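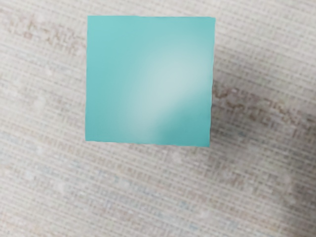
Teal square on a pale woven surface.

Filed under: Course Handouts > Sieges and Small Wars > Week 4

The siege of Torneo

Torneo was a hill town with one good well and a very high opinion of its walls. The walls had last been repaired by people who did not expect to need them. The garrison stood at 80 men on paper. Paper, as we saw in week 2, is generous.

The besieging army came up the valley in January with 2,000 men, which tells you something about the general's judgement before a shot is fired. The mules could not manage the upper road. Neither could the guns, so the first fortnight was spent looking at the town and being looked at.

Points to get down:

- Supply. The besiegers bought grain from Onura, a day's walk off. So did the defenders, by night, from the same merchants. Onura did very well out of the war and put up a new market hall.
- Command. The governor wrote to the capital for help on a Friday. The reply advised him to hold firm and asked for a receipt for the gunpowder.
- Disease. By the thaw the besiegers' muster roll was down to 1,862, and the next one gives 1,737. Hardly any of those losses came from fighting. Compare the camp at Zovness (week 3), where the latrines were dug uphill of the stream.
- The ending. The town gave itself up on terms after the well went foul. The garrison marched out with its flags and its debts.

Both sides held a thanksgiving service. Read the two sermons side by side if you can bear it. They use the same psalm.

For the seminar: decide who won, and bring one piece of evidence that isn't a sermon. The muster rolls are in the reading pack, after the map.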